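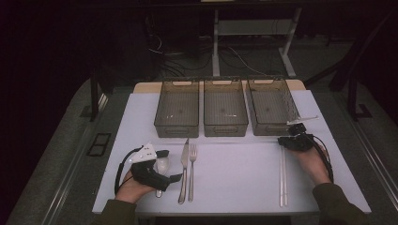
Section 9. Sorting Table Cutlery into Bins

9.1 Purpose

This section describes how returned cutlery is laid out, checked and sorted into bins at the Pellcombe dining hall and at the Flarport annex. It applies to knives, forks, spoons and chopsticks. Serving utensils and kitchen knives are covered in Section 11 and must not be placed in the bins described below.

9.2 Items required

One sorting table with a clean white work surface
Three open-top plastic bins, smoke-tinted, with handle cutouts
One dry lint-free cloth
One tray for rejected items
One sorting record, Form 58

Bins for this station are ordered through Fulden Sales under catalog line 247. Bins from other suppliers may be used if they are translucent and of similar height. A solid-colored bin is not acceptable at this station, as the contents must be visible from the side.

9.3 Setting up the table

1. Wipe the work surface and allow it to dry.

2. Inspect each bin. Remove any bin with a cracked rim or a broken handle cutout.

3. Place the three bins side by side along the far edge of the work surface. The short ends should face the operator.

4. Turn each bin over once to confirm that nothing remains in the bottom, then return it to its place.

5. Press down lightly on the rim of each bin. If the bin rocks, move it fully onto the work surface.

6. Leave the area in front of the bins clear for laying out.

Note: Bins with a mesh-patterned bottom and bins with a plain bottom may be used together. Where only one mesh-patterned bin is available, place it on the right and use it for chopsticks.

9.4 Laying out the cutlery

1. Take a small number of pieces from the return tray. Do not empty the whole tray onto the table.

2. Lay each piece lengthwise, pointing away from the operator and toward the bins. Knife blades and fork tines must face the bins at all times.

3. Keep chopsticks in pairs, parallel to each other, with the ends level.

4. Leave enough space between pieces for each to be picked up without disturbing the next. A spoon may rest close to a knife or fork, but pieces must not be stacked.

5. Examine each piece for food residue, bent tines, chips and loose handles. Place rejected items on the reject tray and enter them on Form 58 before continuing.

Caution: Table knives have a low edge but can still cut. Pick up a knife by the handle only, and never reach across a blade to take another piece.

9.5 Bin assignment

Left bin: knives and forks
Middle bin: spoons
Right bin: chopsticks

The assignment is the same at both sites and must not be changed during a shift. If a second set of bins is opened, it is to follow the same order from left to right.

9.6 Sorting

1. Begin with the knives. Lift each knife by the handle and lower it into the left bin with the handle toward the operator.

2. Place the forks in the same bin, handles facing the same way as the knives.

3. Place the spoons in the middle bin. Spoons of different materials may share the bin at this stage; they are separated at the storage cabinet under Section 12.

4. Lift both chopsticks of a pair together and lay them flat in the right bin. A single chopstick is to be placed on the reject tray until its match is found.

5. Lower every piece to the bottom of the bin before releasing it. Dropped cutlery scratches the plastic and makes the inside harder to inspect.

6. Stop filling a bin when the contents reach the lower edge of the handle cutouts. The limit for any one bin is 81 pieces, even if space remains.

Caution: Do not lift a filled bin by one handle cutout. Use both hands and keep the bin level.

9.7 Checking and moving the bins

1. Look through the side of each bin for pieces of the wrong kind — a teaspoon among the forks is the most common error.

2. Remove any misplaced piece by the handle and transfer it to the correct bin.

3. Record the bin contents on Form 58 and initial the line.

4. Carry one bin at a time to the storage cabinet. Filled bins are not to be stacked on one another.

5. Return the empty bins to the sorting table at the end of the shift, or nest them on the lower shelf if the table is needed for other work.

9.8 Care of the bins

Wash bins by hand in warm water with a mild detergent. Abrasive pads cloud the surface and must not be used. On bins with a mesh-patterned bottom, go over the pattern with a soft brush and rinse twice. Dry all bins upside down on a rack — not on a cloth, which holds moisture against the rim.

Bins are inspected in February and again before the fall opening. A bin that can no longer be seen through clearly is to be withdrawn and a replacement requested from Fulden Sales, quoting the catalog line given in 9.2.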